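Skernis (magazine)

Skernis was a quarterly culture and essay magazine, print first, web later. Founded by Erasto Mushi, who edited the first 19 issues himself. 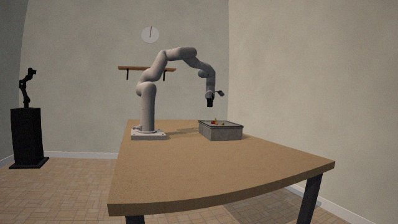 Prasanna Biswas has called it a magazine that "never decided if it was for readers or for other editors," a line that got quoted in most of the later write-ups, including the unfriendly ones.

History

Started as a stapled supplement to the listings paper Ulla. First run 968 copies, mostly given away. Went independent the next July after a dispute over ad pages; Ulla kept the subscriber list, Skernis kept the name. Publisher from then on was Flaltard, a small press known mainly for cookbooks and rail timetables.

Paid circulation peaked at 2,368 with the "Letters Unsent" issue. Fell to 1,929 a year later, when the cover price went up. Print and web were run as seperate desks, with separate budgets, and the two often commissioned the same piece twice.

Content

Long essays, interviews, short fiction in translation. A back-page column, Bạch, ran unsigned. Authorship disputed. Mushi denied writing it, then included two of the columns in a collection under his own name. Early issues had no photography at all, only line drawings; color came in with the Flaltard redesign.

The interview section used one fixed set of questions for every guest. Dropped after complaints from regular readers, brought back, dropped again.

Closure

Flaltard announced the end of the print edition on 6 December 2020. Web edition carried on with reprints and a few new peices, no paid staff. The archive is incomplete: the supplement-era issues were never scanned, and the index skips two of the double issues.

See also: Ulla (listings paper); Flaltard

Filed under: Defunct magazines | Literary quarterlies | Media stubs

19 shares · 0 comments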